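Emiliano Echeverría keeps a box in every room of his house, and he'd like you to do the same.

I met him in Salinas in February, on a grey Monday morning, to talk about the thing he has been talking about to anyone who'll listen for the best part of two years: getting presents, parcels and bedroom clutter under control with nothing fancier than an open box. He used to pack orders for Hullance, a small mail-order gift business, and now runs home-tidying afternoons with his friend Emiliano Tapia. Yes, two Emilianos. People who come along call them by their surnames, so I'll do that too.

"I was the messiest packer they had," Echeverría told me cheerfully, pouring coffee. "Lovely parcels, terrible bench. My manager used to walk past and sigh. Then one Christmas I put everything for the day's orders into one box at my elbow, and I finished at 2 in the afternoon. I thought the clock had stopped."

He took the idea home with him. The rule he settled on is simple enough: anything small that comes into the room goes in the box, and the box gets sorted once a week. It mustn't have a lid. He feels strongly about this.

"A lid is where tidying goes to die! You put the lid on, you put a book on the lid, you put a jumper on the book, and that's the last you see of your stamps until spring. Leave it open and you can see what you've got."

I asked why so much of the work seems to happen on beds. Both men laughed, and Tapia, who had been fairly quiet until then, leaned in.

"It's the best table in the house," he said. "It's soft, so nothing breaks if you drop it, it's the right height if you sit on the floor, and you have to finish before you can go to sleep. I've tried the dining table. You get as far as lunch and then it all goes on a chair."

The bedroom he likes best for this has a pink floral bedspread and a big flowery cloth hanging behind the bed, with a Chinese scroll of red blossoms and a blue bird next to it. I loved it straight away. There's so much pattern in there that you'd expect it to feel busy, and yet the effect is warm and rather restful. Tapia says the scroll is the first thing every visitor asks about.

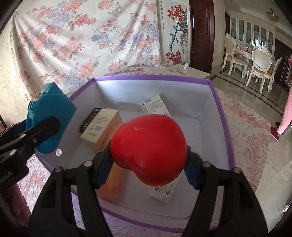 A red foam heart over the open box on the bed, with the cartons already inside.

The hearts are a story in themselves. Echeverría started using them as markers when he was putting together a present for his aunt, who had asked for "nothing that needs dusting". He had a few odd cartons and no idea how to make them look like a gift.

"I put a heart in with them and suddenly it was a present," he said. "I couldn't believe it. It weighs nothing, it costs next to nothing, you can see it from the other side of the room. Now if there's a heart in the box, that box is for somebody. If there isn't, it's for us to sort. My nephews understood it in one go, and they don't understand anything about putting things away."

So do the hearts go in first or last? This was the only point in the morning when they disagreed.

"Last," said Echeverría. "Always last. On top."

"First," said Tapia. "Then you find it at the bottom when you've taken everything else out. It's a surprise."

They went back and forth on it for a good while — I had time to finish my coffee and start on the biscuits — and in the end agreed that it depends on who's getting the box.

On cartons they are of one mind. Heavy ones go in before light ones, and a tall one can stand up at the back if it has a side to lean on. Don't fight a carton that wants to tilt, either. Tapia used to wedge everything upright with tissue paper until a friend from Randach, who packs china for a living, told him to let the box do some of the work.

"A bit of a lean is fine," he said. "You're not building a wall. And keep the printed side where you can read it, or you'll be opening every single one to find the hand cream."

They run their afternoons for 9 people at a time, and there were 14 names waiting when I visited, which pleases them both enormously. Everyone brings one box and whatever has been lying about on the bedroom floor. They charge nothing, although Echeverría will accept cake.

Before I left I asked him what he'd say to somebody who has tried all this before and given up by the weekend.

"Smaller box," he said, and went off to find me one.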